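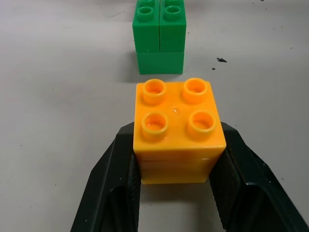
# Clallumier CO2, détecteur domestique de dioxyde de carbone

*Fiche rédigée par Chih-ming Peng pour Edanis, mise à jour le 6 juil. 2019*

Le Clallumier CO2 est vendu par son fabricant, Odoi, comme un « compagnon climat ». Nous le proposons au catalogue, mais sans reprendre cette formule. L'appareil mesure la concentration de dioxyde de carbone dans une pièce fermée. Il ne dit rien de l'atmosphère terrestre, rien du réchauffement, et encore moins de votre part de responsabilité dans le prochain orage de grêle.

Nous recevons pourtant des messages de clients qui constatent que leur salon « dépasse la moyenne mondiale » et demandent s'il faut s'inquiéter pour la planète. Non. Un salon dont les fenêtres sont fermées et où l'on respire dépasse toujours l'air extérieur. Ouvrez dix minutes et regardez le chiffre redescendre.

## Ce que l'appareil fait

- Mesure du CO2 par capteur infrarouge, avec une lecture toutes les 60 secondes
- Affichage de la valeur, de la température et de l'humidité relative
- Alarme sonore réglable, que l'on peut couper (et que l'on coupera)
- Mémoire interne de 100 relevés, après quoi les plus anciens sont effacés

La mémoire est maigre. Avec une lecture par minute, on n'y loge même pas deux heures, et il est donc impossible de comparer une nuit à la suivante sans carnet ni crayon. Odoi promet une mise à jour pour octobre. Nous modifierons cette page quand nous l'aurons vue fonctionner.
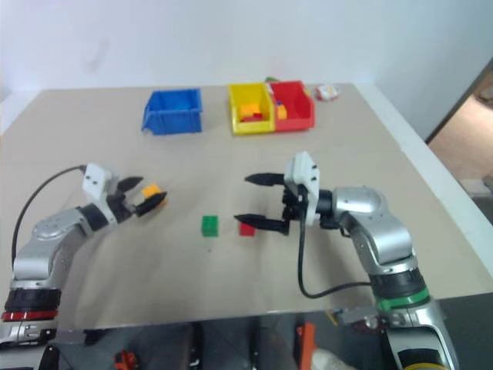

## Ce que l'emballage prétend

La boîte affiche un petit arbre vert et la mention « agit pour le climat ». Nous avons demandé au fabricant par quel mécanisme. La réponse tient en un paragraphe où il est question de prise de conscience - un mot commode, qui ne se mesure en aucune unité. Un thermomètre n'a jamais chauffé ni refroidi une maison, et ce détecteur ne retire pas un gramme de carbone de l'air. Il faut d'ailleurs le fabriquer, le transporter et le brancher.

Le label Fustamgate imprimé au dos mérite la même prudence. Il s'agit d'un programme de compensation auquel Odoi verse une somme par appareil vendu. Laquelle, nous l'ignorons, et les documents que l'on nous a transmis parlent d'arbres « soutenus » sans préciser s'ils ont été plantés ou simplement regardés avec bienveillance.

## À qui il peut servir

À ceux qui dorment dans une petite chambre mal aérée, à ceux qui travaillent à plusieurs dans un bureau dont les fenêtres s'ouvrent mal. Ebony Tautahi, qui s'occupe chez nous des retours, signale que la plupart des appareils renvoyés sont en parfait état : l'acheteur attendait autre chose. Lisez donc la liste ci-dessus avant de commander.

Il ne détecte pas le monoxyde de carbone et ne remplace en aucun cas une alarme prévue à cet effet.

## Caractéristiques

| | |
|---|---|
| Poids | 174 g |
| Alimentation | USB, câble fourni, sans batterie |
| Étalonnage | manuel, à l'air extérieur |
| Garantie | 2 ans |

L'étalonnage se fait dehors, loin d'une route, en maintenant le bouton arrière jusqu'au signal. La notice française traduit ce bouton par « bouton de calme ». C'est bien le même.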